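I finally got to the Kisberg open day in August, after two years of saying I would. Kisberg runs the shared cars and bikes you see all over Hunen, and once a year they open up the depot behind the tram sheds so anyone can have a nose about. I went on my own, by bus, which felt like the right way to arrive at a place that wants you to stop owning a car.

Doors opened at ten and there was already a queue past the bike racks. You get a paper wristband and a little map, and the map is wrong (the charging hall and the wash bay are swapped), so half of us ended up staring at a van being hosed down. No complaints, it was a very thorough hosing.

The charging hall was the bit I'd come for. They keep 72 cars at the depot, with 60 charging points between them, and I spent ages listening to a woman in a Kisberg fleece explain how the shuffling works. Cars come back at all hours, the ones booked earliest get plugged in first, and someone on the night shift moves the rest round. I'd imagined it was all done by software. There's software, yes, but there's also a whiteboard with magnets on it, and I got the feeling the whiteboard wins.

Next door was the Sani stand. Sani is the app you book everything through, and they had phones on strings so you could try the new version, which puts trams, bikes and cars on one screen. I asked it to get me from the depot to Plisden and it offered a bike, then a tram, then another bike. In the rain! The second go was better: tram all the way and a car for the last stretch. I like that it shows the whole price before you tap anything. I like less that the button for changing your mind is so tiny.

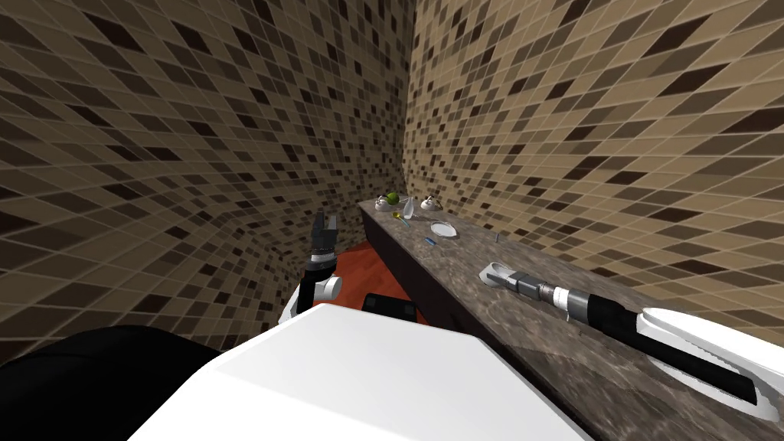

Can you use the cars if you only drive a few times a year?

There's a pay-as-you-go plan with no monthly fee, and you're charged by the hour and by distance. The hourly rate is higher than on the monthly plan, so it suits people who want a big shop now and then or a trip to the tip.

That was me sold, more or less. The talk afterwards dragged a bit – lots of slides about changing habits, and a chap behind me eating crisps all through it – but the questions at the end were lively. Somebody from Plisden wanted to know why they've only got 3 cars out there when the estate keeps growing. The reply was that a fourth is coming once the council sorts out the parking bay, and there was a fair bit of muttering at that.

I had a go in one of the small electric vans in the yard before I left. Very quiet, very upright, seat like a kitchen chair. The last bus was at 4 and I only just caught it, with a free Kisberg tote bag and a leaflet I've since lost.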